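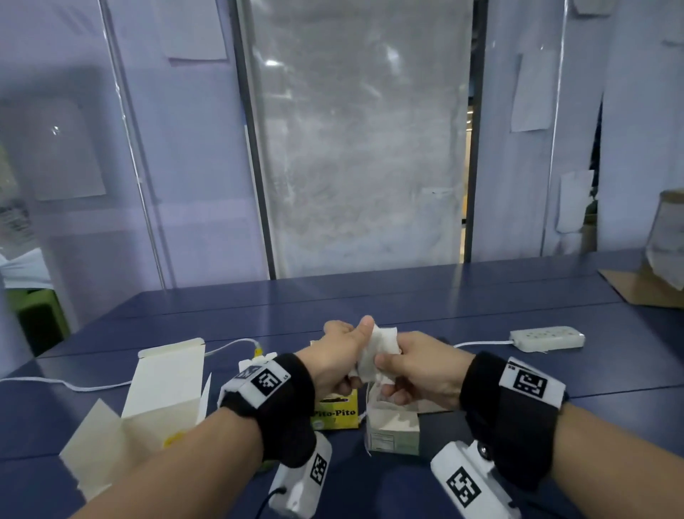
Vega Esteban asked after the last session whether a members' club is allowed to turn away a member's guest on a ceremonial day, and whether the answer changes if the hall is hired out. Short answer: depends on the rules of the club, and on who signed the hire form. Longer answer under 3.

Running a veterans' club — notes for session 5
Nov 16, 2021

1. What a branch is
Unincorporated association in most cases. No legal person of its own, so contracts are signed by named officers. They can be personally liable. Check the rulebook before signing anything, a lease above all.
Worked case: Brastau branch. 131 paid-up members, 30 needed for a quorum at a general meeting. Got 249 to the supper and 22 to the meeting, so the vote on the new roof didn't stand. Had to be called again in February.

2. Notice of meetings
Written notice, posted or emailed. Count CLEAR days — leave out the day it goes and the day of the meeting. People get this wrong every year, it will be on the test sheet.
Agenda goes with the notice. Anything under "any other business" can be talked about but not voted on, if the rules say so (Brastau's do, Plollus's don't mention it).

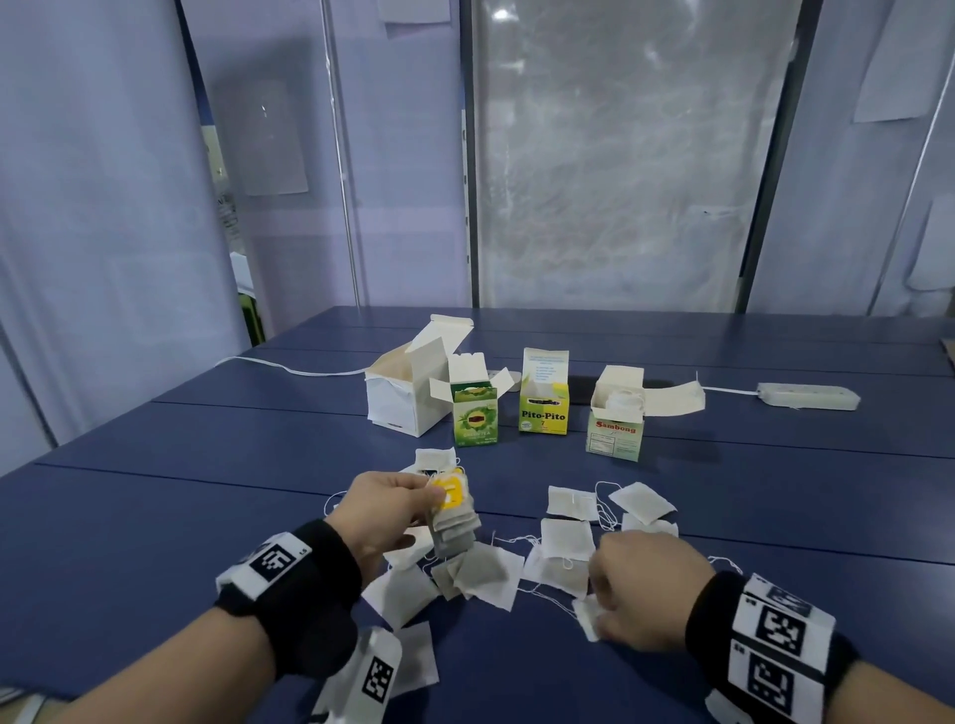 Minutes: record decisions, who proposed, who seconded. Not speeches. Draft out within a fortnight, approved at next meeting, signed by the chair. Corrections are made to the draft by hand and initialled.

3. Guests and hall hire
Members sign guests in. Limit is whatever the rules say, often two per visit. An officer on duty can refuse entry but should write down why, same evening.
Private hire is different: hirer decides who comes in, subject to the hire terms and the fire limit. So for Vega's question, if the branch itself is holding the event the guest rules apply as usual. If an outside body has hired the hall they dont.

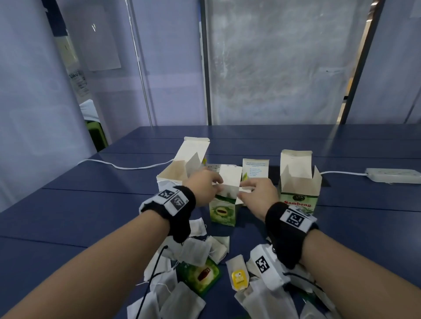
Two things to add to a hire form if they're missing — a named person on site throughout, and who pays for breakages. The Plollus form has niether. Deposit returned in writing.

4. Parades and wreath layings
Road closure: apply to the council early, months ahead. Route map, marshals, insurance certificate.
Order of wreaths gets argued over. Settle it on paper beforehand and send the list to everybody on it.
Standards: bearers need a reserve each. Rehearse the dip with the bugler if you have one, recording if not.

Reading for next time: the Plollus rulebook, sections on membership and discipline. Bring a copy, we'll mark it up in pairs.

Contact the course office | © Bondent Adult Learning | Back to top
We use cookies to keep this site working. Accept / Manage settings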